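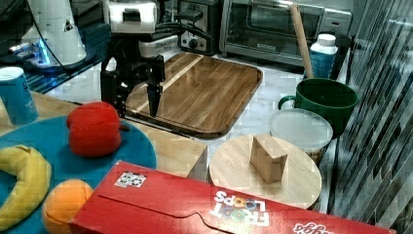
Roboterarm mit Zweifingergreifer über einem Schneidebrett auf der Küchenarbeitsplatte

Der Küchenversuch Stiltberg ist eine Vorführung des Unternehmens Rendum, bei der ein Roboterarm Haushaltsgegenstände greifen und umsetzen soll. Sie war Teil eines Tages der offenen Tür am Standort Ornthorpe. Bekannt wurde sie vor allem durch die Ankündigung, das System sei »alltagstauglich«, wofür ein belastbarer Nachweis bislang fehlt.

Aufbau

Der Arm besteht aus dunklen Metallgliedern und trägt einen Greifer mit zwei Fingern. Er arbeitet über einer Arbeitsfläche in Marmoroptik, auf der unter anderem ein Teller mit Paprika, Banane und Orange, ein dunkelgrüner Becher und eine liegende Packung Froot Loops verteilt sind. Die Steuerungssoftware trägt den Namen Teuber. Welche Anteile des Ablaufs vorab festgelegt waren, gab Rendum nicht bekannt.

Ablauf

Eine Vorführung dauerte 40 Minuten. Das Publikum durfte Gegenstände benennen, jedoch keine eigenen mitbringen und die Anordnung nicht verändern. Rendum meldete 637 Besucher.

Kritik

Nach Angaben des Herstellers gelangen 96 Prozent der Greifversuche, bezogen auf 3.644 Durchgänge im August. Ein Protokoll wurde nicht veröffentlicht. Unklar ist auch, ob Versuche, bei denen das Personal eingriff, als Fehlschläge gewertet wurden. Ein Vergleich mit anderen Systemen ist ohne diese Angaben kaum möglich. Bemängelt wurde ferner, dass das Greifen einzelner Gegenstände wenig über die Zubereitung von Speisen aussagt, mit der die Einladung geworben hatte.

Siehe auch
Greifer (Robotik)
Serviceroboter

Letzte Bearbeitung: 06.11.2020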